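**Fewer Stops, Faster Buses: Drendamer Weighs a Difficult Trade**

The Route 3 bus leaves the Cukasness ferry landing at 6:10 in the morning and begins stopping almost at once. It stops at the old customs building, at the corner beyond it, and again in front of the bakery, where passengers at one pole can read the sign on the next. By the time it reaches Slaoui Avenue, the driver has opened and closed the doors so often that a person walking briskly from the landing would still be in sight.

Drendamer's transit department has now proposed to change that. Under a plan released in March, the city would remove 58 of the 136 stops on its four busiest routes. The remaining stops would be spaced farther apart, and most would receive a raised curb, a bench and better lighting. The department believes that buses would move faster, arrive more regularly and carry more people without a single additional vehicle being bought.

The proposal goes before the city council this spring. It has already drawn 758 written comments from residents, more than the department received on its last fare increase.

**How the stops multiplied**

Few of the stops in question were planned as part of a system. Many date from the streetcar era, when cars halted at every cross street. When the tracks were taken up, the buses inherited the same pattern. Others were added one at a time over the following decades, usually at the request of a school, a church, a shop or a council member. Requests to add a stop were easy to grant. Requests to remove one were rare, and were generally withdrawn when the first objection arrived.

The result is a network in which a bus may halt several times in the space of a short walk. Each halt requires the driver to slow, pull to the curb, open the doors, wait, close them and find a gap in traffic. Where the stop lies just ahead of a signal, the bus often misses the green light as well. Passengers experience the delay in small pieces and may not notice it, but it accumulates over the length of a route and over a working day.

"We have spent years asking why the buses bunch together," said Colm Foley, who heads route planning for the department. "A large part of the answer is in the way we have arranged the street. A bus that is a little late finds more people waiting at every stop, which makes it later, and the one behind it catches up. Fewer stops give the driver a fair chance of holding to the timetable."

Mr. Foley's staff spent last autumn riding the four routes at different hours. They recorded how long each bus stood still, where it stood and how many people boarded. Some stops proved to be crowded throughout the day. At others, the surveyors rode past repeatedly without seeing a passenger.

**The cost of a longer walk**

The case against the plan is also a serious one. A stop that looks redundant on a map may be the only one a particular rider can reach. Cukasness is built on a slope, and the sidewalks on its upper streets are narrow and in places badly broken. For a resident who uses a cane, or who travels with small children and groceries, an added block uphill can decide whether the trip is made at all.

Aoife Mac Carthaigh directs the Wellov Center, which provides meals and day programs for older adults near the top of Slaoui Avenue. Two of the stops her clients use are on the list for removal. She has asked the city to reconsider both.

"The people who come here are not opposed to a faster bus," Ms. Mac Carthaigh said. "They would like one. They are also telling us that they judge a trip from their own front door, and that the part on foot is the part they worry about. A timetable does not show that part."

Her comments have had some effect. The department has agreed to apply a separate test to stops near clinics, senior housing and schools, and to measure walking distance along the street, with the slope taken into account. In the first draft, distances had been drawn as straight lines, so that a retaining wall or a flight of steps did not count. Several stops are expected to come off the list as a result, although the department has not yet said which.

Merchants have raised a different concern. A bus stop brings people past a window, and the owners of small shops on Slaoui Avenue fear losing that traffic to the next block. Others on the same street would welcome the curb space. The department has said that space released by a closed stop will be assigned case by case to loading, bicycle parking or planting, and that it will not automatically become parking for private cars.

**Money and timing**

The savings from the plan are real but modest. Faster trips mean that the same number of buses can run more often, and the department intends to return all of the time gained to the timetable. It has not proposed to cut drivers or vehicles. The larger expense lies in the stops that remain. Raised curbs require drainage work, and on the older streets the drains are in poor condition and poorly mapped.

For that reason the changes would come in stages, beginning with Route 3. Signs would be posted at each affected stop well ahead of its closing, with a map to the nearest alternative. The department would then review the results before proceeding to the other routes. Council members have asked that the review include interviews with riders who have stopped using the service, a group that passenger counts by their nature leave out.

There is some disagreement over the order of work. The department would prefer to close stops first and build the improved ones as funds allow. Ms. Mac Carthaigh and several council members want the benches, lights and sidewalk repairs completed before any sign comes down. Mr. Foley acknowledges the argument, but warns that waiting for all of the construction would delay the faster service for years.

A compromise may be available. On the upper part of Slaoui Avenue, where the sidewalks are worst, the city already plans to replace a water main. The street will be opened in any case, and the crews could rebuild the curbs and walkways when they close it. The stops there could be left alone until the work is done, while the flatter section by the ferry landing goes ahead on the department's schedule. The council's transportation members are to take up that arrangement at their next hearing, along with the revised list of stops. 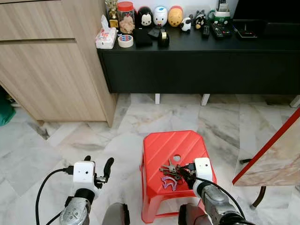
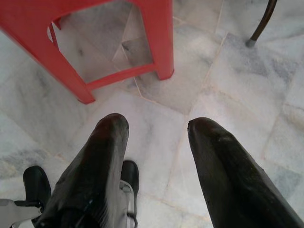
Keys on a red plastic stool (first photo); black shoes on the floor (second photo).

Written comments on the proposal will be accepted until the hearing closes. Paper copies of the route maps are available at the ferry landing ticket office and at the Wellov Center.

**Related stories**

Cukasness Ferry Adds a Late Evening Sailing
Who Repairs the Sidewalk? A Guide to Drendamer's Rules
Slaoui Avenue Water Main: What to Expect
School Crossings Get Longer Walk Signals
Letters: Readers on the Fare Increase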